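Bac de tri Drolness à bords évasés

Quatre parois inclinées, fond plat percé de deux trous. Coloris gris-bleu mat. Se pose sur un plan de travail et se fixe par le rebord avec des serre-joints – non fournis. Panneau arrière vendu séparément, réf. 316. Nettoyage au chiffon humide. Expédition sous 5 jours. 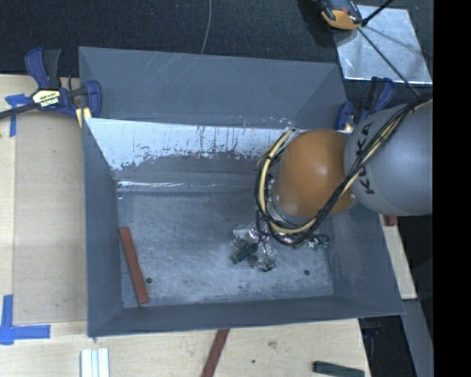

Mirjam Verhoeven trouve le rebord assez rigide pour deux serre-joints, mais aurait aimé un fond plus épais.

Garantie : 7 ans.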